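Keys, trays and the hallway myth
Speaker notes, Clandesley household evening, 24/03/2024

Slot is after Dirk Brinkmann on paint. He will run over. If he does, skip the Dresard part and go straight to tags.

Opening. Ask who has a dish or tray for keys at home. Wait for hands. Then ask who could say, right now, without phoning anyone, what every key in it opens. Wait again. Don't be smug about it, mine was as bad as anybody's.

My claim tonight is a small one. I think most advice on keys is really advice on trays, and I doubt the tray does much. Hooks, bowls, magnetic strips, little wall cabinets with a heart cut in the door: they all answer the question of where a key sleeps. Most of us lose time over a different question, the one where you stand at the shed in the rain trying four keys that look the same.

The color-coding part. Everyone loves this. You buy a pack of plastic tags, you give red to the house, green to the garden, black to the car, and for a week you feel like a hotel. I tried it for most of a year and I'm not convinced.

First trouble: packs come in mixed colors and you don't get to choose the mix. You run out of one and start cheating. My bike lock got a red tag because red was what I had left, and from that day red meant "house, or bike."

Second trouble: the code lives in one person's head. Ulla Engström told me she ran a perfect color system for her mother's place, and then her brother came to water the plants and had to call her from the porch. (She's fine with my telling this. Say her name, she'll probably be in the second row.)

Third: color is hard to read in a dark hallway. Black and dark green are the same thing at six in the evening in winter. Pause here, people usually nod.

What about writing on the tag? Better. I'd take a plain tag with a word on it over any color you like. But write the word you'd say out loud. "Back door," fine. "Aux 2," no. And pencil rubs off, and the paper slip under the little window fades. I redo mine every September and I still find one I can't read.

Dresard part (skip if late). Dresard was the building where I looked after the keys. 70 keys in a steel cabinet, numbered hooks, a list taped inside the door. It looked wonderful. When we went through it properly, 24 of the keys opened nothing in the building. Some belonged to padlocks that had been cut off years before I came. The cabinet had kept them beautifully. So when somebody tells me a system is working because it looks tidy, I'd like to know what they tested. Hedvig Solheim thinks I am unfair to the cabinet. She may want to say so in questions, let her.

The sort. If people want one thing to take home, it's the sort, and it's dull. Tip everything out on a big flat surface. Kitchen counter is good, floor is fine if your knees are. Spread the keys so none are lying on top of each other. Then take one key at a time to a lock. If it turns the lock, it gets a tag with a word, and only then does it go in the tray. If you've been to every lock and it turns none, it goes in an envelope with the year on it.

Somebody will ask about skipping the walk and going by memory. I don't trust memory. I was sure about a cellar key for 9 years and it was for a trunk.

Do the tray last. People buy the tray first, fill it, and stop there. Any shallow open one will do, you want to see every key without digging. Lids are a mistake, I think, though Elsa Isaksson swears by hers and has never been locked out as far as I know.

Spares. One per lock, kept away from the main set. I've heard people recommend three. Three spares is three more things to lose track of.

On key finders, the beeping kind: Jocelyn Layug lent me a Braleo one for a month. It found my keys twice, both times in my coat, where I was about to look anyway. I can't say it's useless. I can say I gave it back.

Questions. Likely ones: old car keys (ask the dealer, don't guess), whether to put your address on a tag (no), what to do with the envelope. I keep mine for two years and then throw it out, and I admit I have never once enjoyed that part.

Leave the last slide up while people get coffee. 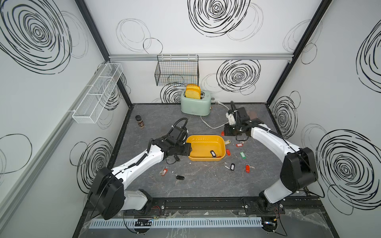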